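# The Coat

*8 Nov 2020* 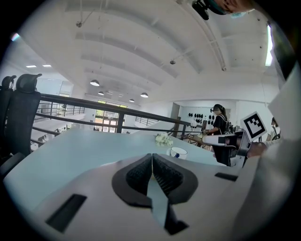 *White flowers with a few green leaves.*

The Princess of Flellusik was going to visit our town in January, and my mother had already decided that she would wear the green coat.

"She wore the green in Grillness," I said. "She will not wear it again so soon."

"Grillness was two years ago. And it was raining there, so it was hardly seen."

My mother kept the clippings in shoe boxes under the sofa. When I was a child I believed that every family had such boxes. There was one for the weddings, one for the christenings, one for the horses, and the largest one was for coats. She cut with the small nail scissors, very slowly, and she always wrote on the back where the picture came from and what she thought about it. "Too tight in the shoulder." "Lovely, but wrong shoes." On the back of the Princess's engagement picture she had written only "Good."

The town of Jokness had never had a royal visit. Once a prince went through by train, and people of my grandmother's age still disagreed about whether the curtain had moved. Now there would be a real visit, forty minutes long, with a stop at the new wing of the hospital and a short walk over the square. The newspaper printed a map of it. My mother put the map on the refrigerator and drew on it with a pencil, as if she was planning to rob a bank.

"Here," she said. "In front of Sadowski. The sun will be behind us, and she must turn there because of the steps."

Sadowski was the shop where she had worked for 20 years, selling buttons and lining fabric. It had closed in the spring, but the window was still there with its gold letters, and I think she felt that the place in front of it belonged to her.

I took the morning off from work. We arrived when it was still dark -- my mother, me, a folding chair and a bag with tea. There were already people at the barrier. A woman in a red scarf had the exact spot my mother wanted, and my mother stood beside her with such sadness that after a quarter of an hour the woman moved one step to the left.

"Have you come far?" my mother asked her then, very kindly.

"From Flellusik," said the woman. "I go to all of them. This is number 136."

My mother was silent for a moment. I had seldom seen her impressed.

"Then you have seen the green coat," she said.

"I saw it in Grillness. It was raining."

"And how was it?"

The woman thought about this seriously. "It is darker than in the pictures," she said. "It is almost black when it is wet. And it has been let out at the side. You can see the old line of the seam if you are close enough."

My mother took hold of my arm. I did not understand at first why this was important, but she explained it to me while we drank the tea. If a coat was let out, it meant that somebody had kept enough fabric inside the seam. It meant a good tailor, and a person who wished to keep a coat for a long time. A cheap coat has nothing inside. She had been telling this to customers at Sadowski for all those years, and most of them had bought the cheap one.

They talked until it became light. They talked about hats, and about a brooch that had perhaps been sold and perhaps only lent, and about the old Queen's gloves. They did not agree about the Prince's beard. I held the bag. Behind us the square filled with schoolchildren and paper flags, and a policeman walked up and down and asked us all to keep our elbows inside the barrier.

The cars came at ten past eleven. I saw the roof of one car, then the backs of 3 large men, then a piece of a hat. Everyone shouted. Somebody lifted a child in front of me, and for a while I could see only the child's boots.

When the boots went away, the Princess was standing at the steps, just where my mother had drawn her with the pencil. She was smaller than I expected. She had turned toward us, and she was saying something to the woman in the red scarf, and the woman was answering, and my mother was not saying anything. She was looking at the side of the coat, a little below the arm.

The coat was blue.

It lasted perhaps as long as it takes to tie a shoe. Then the Princess went on to the mayor, and the noise went with her along the barrier.

"Well," I said. "It was not the green."

"No," said my mother. She sat down on the folding chair. Her cheeks were very red from the cold. "Did you see the hem? They have turned it by hand. It is the coat from the christening, but shorter. They cut 200 millimeters from it, at least, and made a new hem, and I would never have believed it from the pictures."

The woman in the red scarf had taken out a small notebook and was writing. My mother watched her for a little while. Then she asked if she could borrow the pen.

She did not have any paper, so I gave her the receipt for the parking. She put it on her knee and turned it over, and she wrote the name of our town and the word "blue." After this she held the pen in the air and looked toward the hospital, where the last car was closing its doors.

"What time does the bus go to Flellusik?" she asked the woman.

"At two," said the woman. "There is a place next to me, if you want it."

My mother looked at me, and I folded the chair.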